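Losimora Kitchen: Frequently Asked Questions

Last updated May 18, 2018

Losimora is a simulated kitchen for robot arms. You load it, you get a room, an arm with a two-finger gripper and a set of appliances, and you start working on the jobs that make real kitchens so hard for robots: handles, doors, racks, knobs. I've been using it since December and I keep this page because the same questions kept landing in my inbox. It covers version 5. The oven jobs get the most mail by a long way, so they come first.

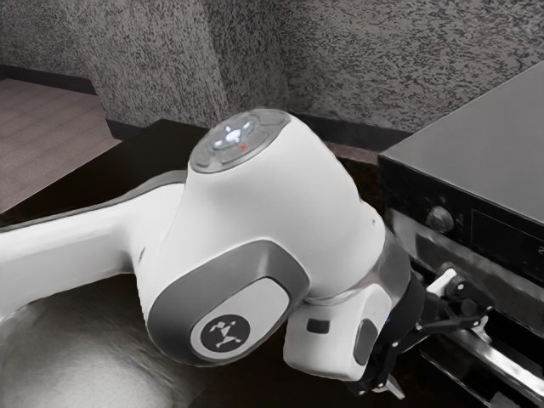
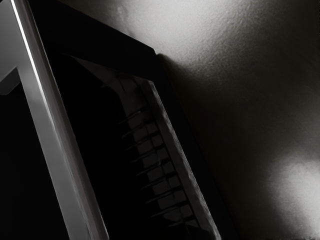
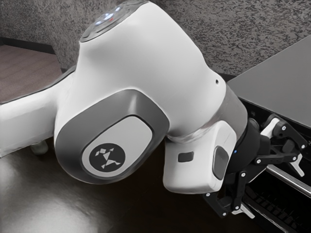
Wen-hsiung Chow wrote in to say that the oven pack should be the last thing a beginner opens, and that he lost two weeks to door hinges before he went back and did the drawers. Fair point! I still think you should look at the ovens on day one, because they are the reason most of us wanted this thing, but do the drawers first if you want to stay cheerful.

What do I get in the download?

The base kit has the room, the arm, the gripper, the drawer pack and the oven pack. There are 14 kitchen layouts and you can switch between them with one line in the settings file. You also get 406 recorded runs, each with the joint positions, the gripper opening and the camera pictures saved together. Some of those runs are failures and they're marked that way in the index. Please don't throw them out. They've taught me more than the clean ones have.

The sink pack is a separate download and it's still rough. The faucet spins if you bump it hard enough.

Do I need a real arm?

No. Everything runs on the computer. Plenty of people on the Tutside forum have never touched a real arm and are doing great work. If you do have one, Tinberg (the company behind Losimora) sells a bridge that sends the same commands out to hardware, and there's more on that further down.

What kind of computer does it take?

A decent gaming desktop is fine. My old laptop could run the drawer pack with the pictures turned down, but the fan sounded like a hair dryer and the ovens were hopeless — the reflections are what slow it down. If your machine is struggling, switch off reflections on the countertop before you touch anything else. It's under Surfaces, second tab. You'll lose some realism and gain a lot of speed.

Why are there shadows and shiny surfaces at all? Wouldn't flat colors be easier to learn from?

Easier, yes, and that's the trouble. Metal handles are awful for a camera. They catch the light, they look different from every angle, and a program trained on flat gray bars gets very confident about something it will never meet again. I love that Losimora took this seriously. You can turn it all off while you're fixing bugs, and I do, but turn it back on before you believe any of your results.

How does the arm know where the handle is?

Up to you! There are three ways to run a job:

Given: the simulator hands your program the exact position of every part. Use this to check that your motion is sane.

Seen: your program gets camera pictures only.

Mixed: you get pictures, plus a position that has been nudged off by a small random amount. This one is my favorite and I wish I'd found it sooner. It's the closest to life with a real setup, where you always know more or less where the oven is and never exactly.

The arm goes in fine and then the fingers slide off the handle. What am I doing wrong?

Probably closing too early. The gripper starts to close as soon as your program asks it to, even if the hand is still moving, so the fingers meet the handle at a slant and skate along it. Put a short pause in before the close command and see if it goes away.

If it doesn't, look at the friction value for the fingers. The default was changed in version 5 and a lot of old scripts override it with the old number without telling you. Search your script for "grip_mu" and delete the line.

After that, try a different angle. Hermine Brunner posted a very good set of approach angles on Tutside, with notes on which ones leave room for the wrist to follow the door as it swings. Her notes got me past the worst week I had with this kit.

My door opens partway and then everything starts shaking.

Ah, the shakes. The hand is trying to go in a straight line and the handle wants to travel in a curve, so the two fight each other until something gives. Two fixes. You can plan the path as an arc around the hinge, which works well if you know where the hinge is. Or you can turn on soft mode for the wrist and let the door lead. Soft mode feels like cheating the first time you see it work, and I mean that as praise.

If it shakes with the door fully closed and nothing being pulled, that's a different problem. It means the fingers have been placed slightly inside the handle at the start. Back the hand off and reload.

Can it work with the oven rack too?

Yes, and I think it's the best job in the pack. The rack slides, it can tip if you pull it from one side, and there isn't much space for the gripper between the door and the opening. Set the success test to "level" if you care about the rack staying flat. The default test only checks how far out it came, so a run can be scored as a success with the rack hanging at a silly angle. I've complained about this. Remo Frei at Tinberg answered that they're keeping the default so that old scores can still be compared, and I can see the sense in that, though I'd have picked the other way.

Are the ovens hot?

There is no heat in the simulator. You can set an oven to "on" and your program can read that, but nothing warms up and nothing burns. Don't use it to make safety decisions about real ovens, please.

Can I add my own oven?

You can, and it's less painful than it sounds. You need a 3D model with the door as a separate piece, a hinge line, and the limits of how far the door can swing. The model tool walks you through it. Leave the handle as its own piece as well. If you merge it with the door, the contact shape gets filled in and the fingers can't get behind it, and you will spend an evening wondering why (ask me how I know).

Small ovens that sit on a counter count as ovens. Microwaves with a push button don't work yet.

Does it work with Gisler?

Yes, from version 5 on. Gisler reads the recorded runs directly, so there's no need to convert anything. Error 509 when loading means the index file and the runs folder don't match, usually after a download that stopped halfway. Delete the index and let it rebuild. It takes a while and it looks frozen. Leave it alone and go eat something.

How well does any of this carry over to a real arm?

Better than I expected for drawers, worse than I hoped for ovens. Real doors have springs and sticky seals, and the simulator's springs are pretty polite. Silvan Nägeli has been stiffening the springs at random during practice and says his program now copes with doors it used to give up on. I've only tried his settings on one door myself, so I'll hold off on a verdict, but I was grinning when it came open.

If you use the bridge, run at the lowest speed with your hand on the stop button until you trust it. The simulated arm will happily push far harder than you want a real one to.

Is it free?

The base kit is free for personal and classroom use. The bridge costs money, and so does support. I don't work for Tinberg and I paid for my own bridge.

Can I share my recorded runs?

Yes, and please do. Put them up on Tutside with the layout name, the version and which of the three modes you used. Runs without the mode written down are close to useless to other people. Failures welcome.

I found a mistake on this page.

Very likely! Write to me, Hauwa Sani, through the Tutside message form. Tell me which version you're on and paste the settings file if it's about a job that won't run. I'm behind on the sink questions and I'll get to those next.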